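Home | Stories | How It Works | Ask Us | For Teachers

How Does a Robot Team Decide What to Buy?

Imagine that your class has some money to spend on a robot. Everybody is shouting ideas. One wants the biggest arm, another wants the fastest wheels. Who is right? To answer, you need a plan, and a plan for money is called a budget.

Jolene Rakena makes budgets for a small robot workshop called Clandota. In January she sits down with her team and asks them one question: "What work must be done this year?" She does not ask what they would like to have. First comes the work, and then comes the shopping.

This year the work was to teach robots how to pick up small things from a table. For that, the team needed grippers. A gripper is the hand of a robot. Most have two fingers, which close together like when you take a cookie with your thumb and one finger.

Three lists

Jolene takes a big paper and makes three lists. The first list is called MUST. Without these things the work cannot start. The second list is called SOON. These things help, but they can wait some months. The third list is called DREAM. You can write anything there, even a robot that makes pancakes.

The grippers went on the MUST list. New desks went on SOON. Gianni Bassi, who repairs the machines, wrote "a full walking robot" on DREAM, and it is still there.

Comparing prices

The team had 3000 dollars for grippers, and they asked two shops for a price. The shop Barer wanted 2709 dollars for the set. The shop Sater wanted 2256 dollars for the same number of grippers. Sater looks better, yes? You can do the subtraction: 2709 minus 2256 is 453 dollars less.

But Gianni asked more questions. Do the spare finger pads come in the box? Who pays if something breaks? Barer gave spare pads and free repair for one year. At Sater you had to pay for both, and Gianni expected this to cost more than 453 dollars. So the team chose Barer. They still had 291 dollars left, and they kept this money for surprises. Cables get lost and batteries become old. A good budget always has a little pocket for such things.

Do not forget the room

A machine needs a place. Before you buy, you must measure the doors and the tables, and look where the plugs are. One year Jolene paid 1000 dollars for a strong work bench from Ghauri, and it did not pass through the door. It had to go back, and the team paid for the truck two times.

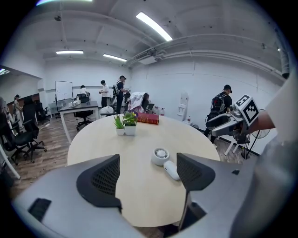

Practice things are the cheapest part of the budget, and children are often surprised by this. A robot hand must learn many shapes, and you find most shapes at home or in an office. A round table can hold a thick red book, a smooth white oval thing and two potted plants, one with spiky leaves and one with a small purple flower. The book is flat and heavy, and the oval one has no corners to hold. The fingers have black mesh pads on the inner side, so pads are also something to write on the list. Before Jolene pays for any practice object, she asks the team to look in their drawers.

Now you try

Choose a job for a robot in your school. Maybe it carries books or gives water to the plants. Make your three lists, MUST, SOON and DREAM. Then ask an adult to help you find two prices for one thing on the MUST list, and check what is inside each box.

14 comments | 62 shares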